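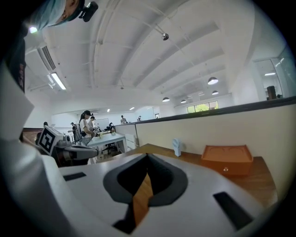 Beams, pipes and a long fluorescent light under the white ceiling of an open-plan office.

Last updated: 2023-06-21
244 shares | 7 comments

When Joritia took over its present office, the suspended ceiling had already been pulled out. The firm had a quote for a new one and decided against it. The beams and pipes were painted over or left as they were, and the money went on desks.

"People like the height," says Lenka Trnka, the office manager. "They like it less when the phones start."

Hard ceilings send sound back down, and in a wide room with few walls it travels a long way. Joritia's staff noticed within the first week. A conversation by the door could be followed at the far desks, and two teams asked to be moved.

Tadhg Doherty, who fits out offices for a living, sees the same complaint on most of his jobs. He tells clients to spend on the floor first. Carpet tiles are cheap to replace when somebody spills coffee, and they take the edge off footsteps and chair wheels. After that he hangs felt panels between the pipes, low enough to do some good but clear of the air vents. On his last job he used 130 of them.

Light is the other thing to settle early. Long fluorescent fittings give an even light but can glare on a screen, so desks are best set side-on to them. Moving a desk costs nothing. Moving a fitting means an electrician and usually a weekend.

Then there is the dust. It gathers on top of every beam and pipe, and a tall ladder is needed to reach it. Trnka has the cleaning done each June, starting at the windows. Desks are covered with sheets the evening before, and anyone who leaves a mug out is asked to wash it.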